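Back to paper, and how it's going

Happy New Year, everybody! It's Wednesday, January 3, 2024, my coffee has gone cold twice, and I've just finished writing out the whole of January by hand. With a pen! On one big sheet!

Some background for the newer subscribers. Last June I hit 3,170 unread emails and missed my own dentist appointment (again), even though I had three different calendar apps all set to remind me. They did remind me. They buzzed and I swiped, the way I swipe everything. So I dug out an old Desjardins pad from the hall closet, wrote the next month's appointments on the top page and stuck it to the fridge. I haven't missed one yet, knock on wood, and my husband has started adding things in green, mostly about the car.
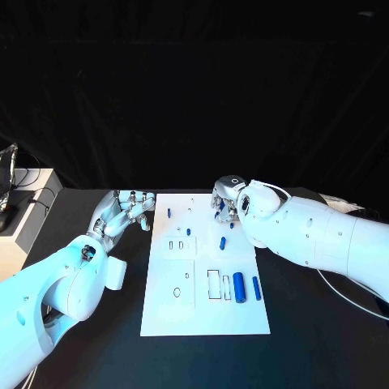
White on black, still my favorite combination.

A few of you asked about pens. I went through a phase of buying fancy ones, and I still love my Jalinier for letters, but for the planner I use whatever's in the mug. Pencil for anything that might move, ink for birthdays. I tried color coding in September and gave up in a week. Was orange for school or for the vet? I still don't know.

What I like most is the size. A month on my phone is a grid of little dots, and I have to poke each one to find out what it wants from me. On a sheet the size of a placemat I can see that the second week is a disaster and the third has hardly anything in it, so that's when my sister gets invited for lunch. I also keep a strip down the right side for stuff without a date (call about the gutters, find the good scissors, return Mom's casserole dish). It gets copied over each month, and if something gets copied over more than four times I cross it out and forgive myself. 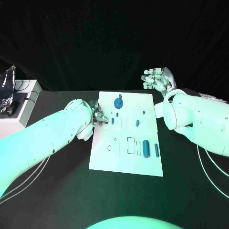

Anwara Biswas wrote back after the last issue to say she's tried this twice and always comes unstuck by March, when the page is at home and she's at the checkout being asked if she's free on Thursday. Fair point, Anwara! I say "let me look when I get in," and I've only annoyed one person so far. Chantal Gagnon takes a picture of her page every Sunday night and makes that her lock screen, so you could try that too.

If you have a system of your own, hit reply and tell me. I'll put a few in the next issue, along with the soup recipe I promised in the fall and then forgot to write down.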